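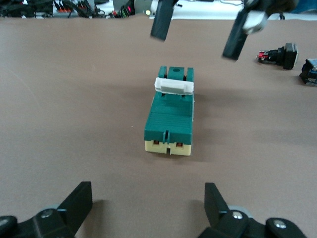
3.2 Reassigning work at the component bench

Figure 3. A component with a teal-green housing and a cream-colored base on the bench, with two gripper fingers in front of it and a second gripper over the back of the table.

The second site in our study, the Hututberg plant, refurbishes control panels for small industrial customers. Before the change, all parts taken from returned panels were sorted by hand. Workers picked up each part, turned it to check the terminals, and placed it in a tray for reuse, repair, or scrap. The plant introduced a two-arm cell, known internally as Mostari, in August. The cell took over picking and presenting parts, while the decision about each part stayed with the bench staff.

The parts handled at the bench vary a good deal in shape. The component in Figure 3 is long and rectangular, with a ribbed top and a white handle or clip across the housing, and its copper-colored terminals sit inside openings in the base. The black push-button or pilot light component lying to the right on the same table has a square flange at one end. Workers told us that such differences had never been written down, as each person learned them by touch during the first weeks on the job.

We interviewed 15 employees, six of whom worked at the bench daily. All six reported less strain in the wrists and fingers. Four of them also said that the work had become harder to pace. Under the old arrangement a worker could set aside a doubtful part and return to it later in the shift. With Mostari, the next part is presented as soon as a decision is entered, and doubtful parts are more often sent to repair – a pattern the shift leads confirmed.

The change also affected how knowledge is passed on. Jianguo Cheng, the senior technician, had trained new hires by sitting beside them. He now spends much of that time reviewing rejected picks with the line engineer, Yiran Li. Both regarded this as useful work, but neither had it in their job description at the time of our visit, and it was not reflected in their pay grade.

These findings differ from those at Østergaard (Section 3.1), where staff were moved to other departments before the equipment arrived. At Hututberg the same people remained in place and their tasks were divided again around them. We return to this contrast in Section 4.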